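30 Jan 2024

Tissue box job, table in the back room. Notes before I forget.

Table wiped down first thing, stripey grain top, shows every ring. Keabetswe wants a proper oil on it in February, Fikby tin is nearly gone so somebody order 2. Don't use the Buthelezi stuff again, went tacky and stayed tacky.

Stock: 558 paper sleeves came from Clirkix, 139 of them with the print off centre. Put those in the lower drawer, still fine for tests. Refilwe rang them, they'll swap the lot but want the bad ones back - so DON'T cut them up.

Leaf pattern is the one to go with. Plain ones look like a dentists. Sleeve wants to sit square on the cube, fold the bottom flaps in before the sides or it bulges. Glue takes about 2 hours to grab, leave it alone till then. A peg holds the seam ok but leaves a dent if you forget it, wich I did, twice.

Flido glue lid is stuck again. Hot water.

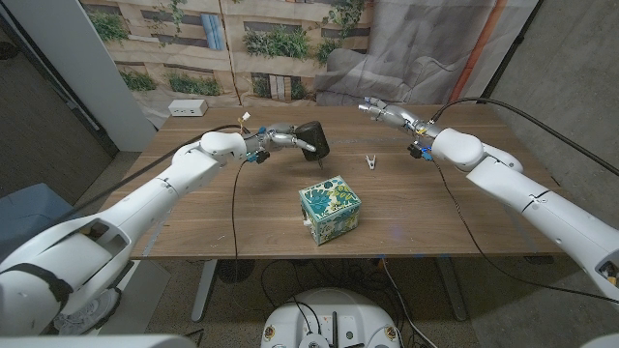

Do the sleeves need a second coat of varnish? One coat is enough on the printed ones, the plain card drinks it and wants two.

To do: ring Clirkix re collection, more pegs, small ones. Check the corner joints on the last batch, Refilwe thought one was lifting. Scissors are in Keabetswe's tray, put them back there.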